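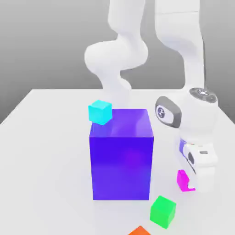
Should a small firm pay for a simulation of the cell before it orders the arm?

Pay for it first if the layout is still open, and ask for the model files to be handed over with the quote. The cost is small next to that of moving a base plate after it has been bolted down.

That was the main point I took from the visit to the Lisico workshop at Faltcombe in February. I went on behalf of Ivbridge, where we hope to put one arm on the sorting bench in the next budget year. Notes follow for those who will have to sign for it.

The visit lasted 2 hours and was led by Ulises Ñahui, who runs the planning side. There were eight of us, mostly from firms smaller than ours. We started in the planning room, where the arm is modelled over a plain table with a few coloured blocks and one tall box. It is a bare set-up, and deliberately so. Ñahui's view is that a buyer should test reach and clearance on simple shapes before anyone spends time drawing real parts. A tall item next to a low one tells you most of what you need to know about how the wrist and elbow will have to bend.

He was plain about the limits. The model is good for reach, clearance and rough cycle time. It is poor for grip on soft packaging, for dust, and for anything that depends on how a part was put down by the last person. A cube near the edge of a ledge will behave one way in the model and may well behave another way on the bench. Lisico therefore quotes for a trial with the customer's own parts as a separate line, and he advised us not to strike it out to save money.

On prices, the figures given to visitors were as follows. A basic layout study is 400 pounds. A full study with our own part drawings and a written report is 3000 pounds, and the fee is taken off the order if the order is placed with them. It is not refunded otherwise. Neither figure includes the trial.

We then walked through to the floor. The Nyamweya cell was running on cartons and had a fixed guard on three sides. I asked about the guard, as our bench backs on to a walkway. The answer was that the risk assessment decides it, and that the assessment has to cover the gripper and the load as well as the arm. An arm sold as safe to work beside may still need a guard if it carries something sharp. Our draft budget has no line for guarding at all – this needs to be put right before it goes any further.

Other items missing from our draft:

Spare gripper fingers. Treated as consumables at Faltcombe.
Training for a second operator. One place is included in the price, further places are not.
Air supply, if we choose a vacuum gripper. Our compressor is at the far end of the building.
Yearly service after the warranty ends.

Delivery was quoted from the date of the signed layout, not the date of the order. I had assumed the reverse, and our plan will have to move accordingly.

Tea was served at half past three, after which there was a short talk on leasing. I did not find it useful. The terms shown were for larger sites, and no slides were given out.

I have asked Lisico for a written quote for the basic study, using the bench dimensions from our last refit. The drawings need checking first, as the socket positions on them are wrong.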